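Week 6 handout: Celebrity feuds as news objects
Lecturer: Loubna Benmoussa. Tutorials: Syafiqah Saragih

6.1 Scope

Last week covered the publicist's release. The present topic is the public dispute between two performers, treated as a unit of entertainment reporting. The working case is the exchange between the singers Kenza Ouazzani and Souad Salem over the writing credits on the single Arkham. Students should have read both sets of posts in the course reader before the tutorial.

6.2 Stages of coverage

A feud story generally passes through a trigger post, a reply, aggregation and a statement. In the Arkham case the trigger was a post of 19 words that named no one. The reply followed at 10 pm. Aggregated items began to appear overnight, most of them under 900 characters and built almost entirely from embedded posts.

Aggregation is the stage at which framing is fixed. Compare the verbs used in the two headlines on the reader's first page: "responds" and "lashes out". Both refer to the same reply.

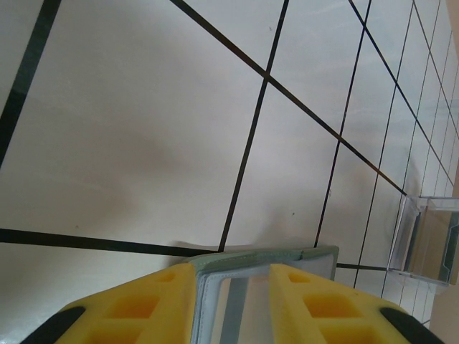

6.3 Attribution

Unsigned posts raise the question of the implied target. The gossip site Irkex identified Salem as the target in its first paragraph and cited "fans" as the source. The music weekly Iltau withheld the identification until Salem had replied. The second practice is slower and carries less defamation risk. Under Australian law a person need not be named to be identified, and an outlet that repeats an imputation may be liable as a publisher.

6.4 Measuring volume

Mechthild Zaugg's coding sheet, used for the August sample, records 880 items. Duplicated agency copy is counted once. Items that mention the dispute only in a closing paragraph are coded as secondary and excluded from the tone analysis.

6.5 Tutorial task

Select two items from the sample, one from each outlet. Code the headline verb, the source of the attribution and the position of the first direct quotation. Bring a printed copy of the sheet. Late sheets will not be marked.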